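Asociación de Vecinos del edificio Flomberg
Acta de la reunión ordinaria
22 de junio de 2018

Lugar: sala de la planta baja. La reunión comienza a las siete de la tarde, en segunda convocatoria. Preside la presidencia de la asociación y toma nota la secretaría. Hay bastante asistencia para tomar acuerdos, según los estatutos.

1. Lectura del acta anterior

Se lee el acta de mayo. Un vecino del segundo piso pide una corrección: donde dice "se pintará la escalera", tiene que decir "se pedirá presupuesto para pintar la escalera". Se acepta la corrección y se aprueba el acta.

2. Cuentas

La asociación tiene en la caja 346 euros, después de pagar la factura de la luz del portal. Queda pendiente de cobrar la cuota de dos viviendas. La secretaría enviará una carta a los propietarios, que viven fuera. Una vecina pregunta si la cuota va a subir este año. Se le contesta que no hay ninguna propuesta en este sentido.

3. Ascensor

La empresa Firnasham ha hecho la revisión y ha dejado el informe en el buzón de la asociación. El ascensor puede seguir en servicio, pero recomiendan cambiar los botones de la cabina. El precio es de 400 euros, con montaje incluido. Varias personas opinan que es caro. Otras dicen que el botón del tercero falla cada semana y que los vecinos mayores tienen que bajar desde el cuarto por la escalera. Después de hablar bastante tiempo, se acuerda pedir a Firnasham que permita pagar en dos partes. Si la respuesta es positiva, se hará el cambio en cuanto haya dinero en la caja.

4. Ruido en el patio

Se han recibido quejas por el ruido en el patio interior después de las once de la noche. Se recuerda que el horario de silencio vale para todos, también para los pisos que se alquilan por días. Los propietarios de estos pisos deben informar a sus inquilinos. Se colocará un aviso en español y en inglés junto a la puerta del patio.

5. Bicicletas

El cuarto de bicicletas está lleno. Se acuerda que cada vivienda ponga una etiqueta con su número en sus bicicletas. Las que queden sin etiqueta después de 60 días se llevarán al trastero común. No se tirará ninguna sin avisar antes en el tablón.

6. Puerta del portal y banco de la entrada

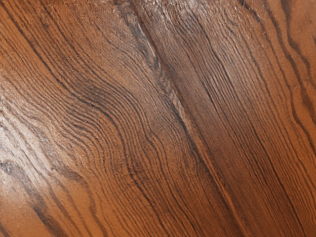
Se presentan dos ofertas para arreglar la puerta del portal, que no cierra bien cuando hay humedad. La carpintería Babić propone cepillar el borde y cambiar las bisagras. La empresa Tarkeo propone una puerta nueva, con un plazo de entrega de 4 semanas. La mayoría prefiere conservar la puerta que tenemos. Se aprueba la oferta de Babić, con un voto en contra y una abstención.

En cuanto al banco de la entrada, se preguntará a la misma carpintería si puede fijarlo a la pared, porque se mueve cuando alguien se sienta. No se acuerda ningún gasto por ahora.

7. Ruegos y preguntas

Una vecina ruega que no se dejen bolsas de basura en el rellano, tampoco por poco tiempo. Otro vecino pregunta quién tiene la segunda llave del cuarto de contadores. Ninguno de los presentes lo sabe. La secretaría preguntará a la presidencia anterior.

La próxima reunión se convocará después del verano, con aviso en el tablón y en los buzones.

Se levanta la sesión a las ocho y media.

La secretaría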